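The Rumis Gauge

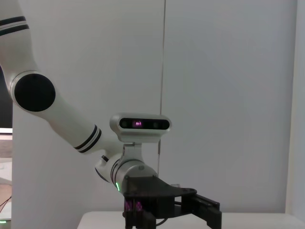 Fiction

The gauge at Rumis stood on the left bank of the river, 28 yards downstream of the road bridge. It consisted of a stilling well, a float, a counterweight, and a chart recorder in a steel box. The float rose and fell with the water. A pen drew the result on a paper drum that turned once a week. Pak-hei Leung had been sent to close it.

The closing procedure ran to four pages. The operator was to take a final manual reading from the staff plate, compare it with the pen, record the difference, remove the chart, disconnect the float, and cap the well. The bound station log was to be returned to the district office at Wenard. A pressure sensor on the bridge had been reporting every fifteen minutes for two years, and its figures were considered adequate.

Leung arrived at ten past nine. He parked on the shoulder, put on his waders, and walked down the bank with the log under his arm. The path was in better condition than he had expected. Someone had cut the brambles back to the fence line and laid flat stones where the ground was soft.

He read the staff plate first. He waited for the surface to settle and took the mean of three readings, as the procedure required. He then opened the steel box and read the pen. The two figures agreed.

He checked again. A float gauge of that age usually carried an error. The tape stretched, the pulley wore, silt built up in the intake pipe, and the float hung a little late behind the river. Leung had closed six stations since March, and the smallest difference he had recorded was the width of his thumbnail. He wrote a zero in the column and initialed it.

The log was a ledger with a green cloth cover. The first forty years were in several hands, mostly poor. After that there was one hand, small and upright, signed Ng. The entries were weekly and gave the date, time, staff reading, pen reading, difference, and remarks. The remarks column was narrow and had been intended for notes such as "ice" or "clock stopped."

Ng had used it as intended for 106 weeks. Leung turned the pages standing up, with the lid of the box propped against his shoulder.

In the 107th week the remark was "Intake flushed. Heron on weir." The following week it was "Pen inked. Heron." The week after that it was "No heron." There was nothing irregular in this. The manual stated that remarks should be confined to matters affecting the record, and a large bird standing on a weir could, in principle, affect the record.

He sat down on the concrete step and continued.

The entries grew by a word or two each year. When the column became too narrow, Ng wrote smaller. "Pulley greased. Brokow says the mill is sold." "Chart changed in rain. Brokow not at gate." "Brokow at gate, brought tea, asked what the pen is for. Explained stage and discharge. He said he could see the river from his kitchen and it was mostly the same." "Difference one eighth. Cleared silt. Brokow held the rope."

Leung knew the name. There was a Brokow listed in the station file as the owner of the access land, with a yearly payment that had never been raised.

The flood was halfway through the second third of the book. The staff plate had gone under at four in the morning, and Ng had read the level from chisel marks on the bridge pier every half hour until the following evening. The entries ran without a gap. The peak was underlined once. In the remarks column, against the reading for two in the afternoon, it said "Brokow's kitchen." The next several readings had no remarks.

The discharge at the peak had later been computed at 800 cubic meters per second. That figure was in the design tables for three bridges and a treatment works. Leung had used it himself, as a student, in an exercise on return periods. He had not known that it came from a person with a lamp. The textbook gave the source as "Rumis, observed."

After the flood the remarks were short again for most of a year. Then: "Path cut back. B. has bought shears." Then: "Stones laid, B. and self, four hours. Difference nil."

It was nil from then on. Leung went down the column with the end of his pencil. A difference of nil, held for that long, was either a very well kept instrument or a dishonest one. The district office had evidently thought of this. Two loose sheets folded into the back cover recorded an unannounced inspection. The inspector had compared staff and pen on five occasions in one day, found no discrepancy, and recommended no action. Under "condition of site" he had written "exceptional." Under "observer's comments" he had written "none offered; tea offered."

The last entry in Ng's hand was numbered, as all of them were. It was visit 539 under that signature. It read: "Pen inked. Intake clear. Office says sensor to be fitted on bridge. B. will look in."

The book should have been blank after that. The official record had passed to the sensor, and no observer had been appointed. But the entries continued, in block capitals, in a different ink, with the figures kept strictly inside the ruled lines. The staff reading and pen reading were given each week. The difference was given as a word and not a number. It said NONE. The remarks were NONE also, with few exceptions. One said HERON. One said TOLD HIM ABOUT HERON. One, from the winter, said FUNERAL 11 AM, READ GAUGE 8 AM.

Leung closed the book and looked along the path. There was a gate at the top of it, and beyond the gate the side of a house. A pair of shears hung on a nail by the gatepost with the blades oiled.

He took out the procedure and went through it again. Section 3 required the chart to be removed. Section 4 required the float to be disconnected. Section 6 stated that where the operator found a significant reason to defer closure, the station might be held open for a period of comparison against the replacement instrument, provided that a competent local observer was available. The period was not specified.

He called Wenard from the bank. The supervisor asked what the reason was.

"The gauge has no error," Leung said.

"That isn't a reason."

"The sensor does. It's reading low by the length of a matchstick. I checked it against the plate."

"Is that significant?"

Leung looked at the tolerance table. It was exactly on the line. "It could be," he said.

The supervisor asked who the competent observer was. Leung spelled the name. There was a sound of typing, and then the supervisor said that the form would need a signature and that she wanted the comparison figures monthly.

He fitted a new chart to the drum and wound the clock. He inked the pen. He entered the date, 13/10/2021, the time, and the two readings. In the difference column he changed his zero to "nil," to match the rest, and initialed the correction.

The remarks column was empty. He looked at the weir for a minute or two, and wrote "No heron."

Then he put the ledger back on its shelf inside the box, shut the lid, and went up the path to the gate with the form.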